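Drarkano Calcio

Drarkano Calcio is an amateur soccer club based in the hill town of Drarkano. The club plays its home matches at the Campo Benedetti, a ground with a single covered stand and a seated capacity of 526. Its colors are green and white, and its supporters refer to the team as the Millers, after the grain mills that once employed most of the town's men.

History

The club was formed by the merger of two earlier sides, Unione Drarkano and the works team of the Benedetti mill. Both had struggled to field a full squad in the years before the merger, and talks between them had failed twice over the question of which ground would be kept. The mill owners settled the matter by granting the new club a long lease on their sports field, which has been its home ever since.

The first head coach, Aldo Lombardi, had played as a wing half for Unione Drarkano. He favored a deep defense and long passes to the flanks, a style suited to the heavy field at the Campo Benedetti, and under him the club won promotion in its second season. Lombardi left after a dispute over training hours but returned for two further spells in charge.

A long period in the lower regional divisions followed. The closing of the mill deprived the club of its main sponsor, and for one season the first team was withdrawn from league play, with only the youth sides continuing. League soccer resumed the next fall under the presidency of Agata Guerra, who had previously run the youth section.

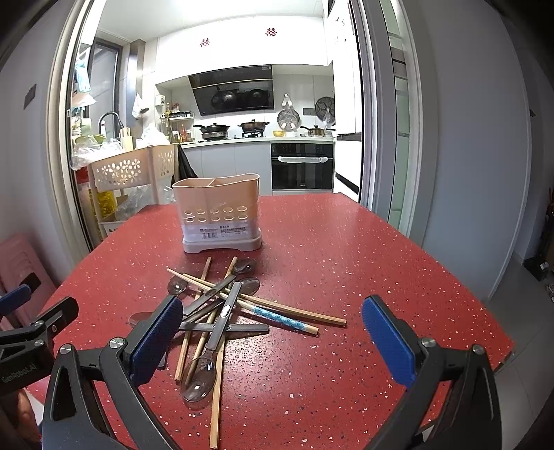

Guerra's presidency is generally regarded as the most successful in the club's history. The team was promoted twice and reached the final of the regional cup, where it lost to Riker 3–2 after extra time. Mirko Gatti scored both Drarkano goals in that match, the second from a free kick late in normal time. Gatti remains the club's record scorer in cup play, although his league total was later passed by a teammate.

Ground

The Campo Benedetti lies on the eastern side of the town, between the river and the former mill buildings. The covered stand runs along the west side of the field; the other three sides are open, with a grass bank behind the north goal. Floodlights were added during Guerra's presidency, which allowed midweek matches to be moved to the evening. Flooding has been a recurring problem – the south end was under water for much of one winter, and home matches were played in Ilel until the spring.

Rivalries

The club's main rival is Ilel, whose ground is a short distance down the valley. The fixture was traditionally played on a Saturday afternoon, while other league matches in the division took place on Sundays. Relations between the two clubs improved after the ground-sharing arrangement, and they now operate a joint training program for referees.

Women's team

A women's team was established by Marisa Lo Presti, a former goalkeeper who also served as its first coach. It entered the regional league the following year and has remained there, apart from one season in the division above. Geetha Amin, a central midfielder, captained the side during that season and later joined the coaching staff. Home matches are played at the Campo Benedetti when the men's team is away.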